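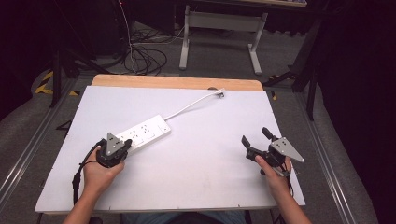

Brotach Household Standby Readings

Home Code Issues Releases Wiki About
Search this repository Go

Hello, and thank you for stopping by! This is the readme for a small collection of plug-level electricity readings taken in ordinary homes, mostly from things that were switched off but still plugged in. It started when Birutė Laur wanted to know why her electric bill hardly moved during a month she spent at her sister's, and it grew from there into something we thought other people might like to use.

What you get

The main file is readings.csv, with 1,195 rows, one per reading. They come from seven homes, and between them they cover 48 kinds of appliance, from coffee makers and printers to one very old clock radio that Birutė will not hear a word against. A second file, homes.csv, gives a few words on each home (apartment or house, number of people living there, what the stove and water heater run on). There are no names, addresses or account numbers in either file, and please don't try to work them out.

Columns in readings.csv

home_id - a letter from A to G
room - kitchen, bedroom, office and so on, in the words the household used
appliance - our tidied-up name for the thing
appliance_raw - what was written on the paper sheet, spelling and all
state - off, standby, idle or on
watts - the number on the meter once it had settled
shared_strip - yes if other things were plugged into the same power strip
note - free text, often blank, now and then a small essay

How the readings were taken

Everyone used the same model of plug-in meter, the Torix, passed along from home to home in a padded envelope. You plug the meter into the wall, plug the appliance into the meter, wait a few minutes, and write down the number. If the number kept jumping around, we asked people to wait longer and then write down the lowest and highest they saw. Those rows carry the midpoint in watts, with both values kept in the note.
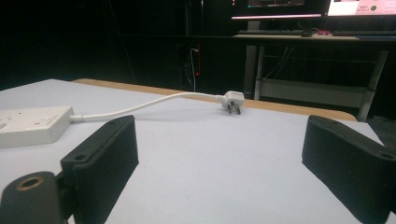 Power strips gave us more trouble than anything else. Some households measured the whole strip first and then each thing on it, while others only did the whole strip, and in the early sheets you can't always tell which. Sarmīte Bite went back through those by hand in May and set shared_strip to "unknown" wherever she wasn't sure, so if you plan to add up a room, please filter those rows out first or you will count some things twice.

Other things to know

Very small loads are shaky. Anything under one watt is best read as "a little bit" - we left the numbers in, but I wouldn't rank a phone charger against a doorbell on the strength of them. Home D has no kitchen readings at all, and home F has over 8 rows for the same television, which Nusrat Wijesinghe is still puzzling through.

License and thanks

Use it for whatever you like, including classes and newsletters, and mention Brotach if you have room. Corrections are very welcome through the issues page. Warm thanks to Dace Pētersons for typing up the paper sheets, pencil smudges included.

Povilas Priedītis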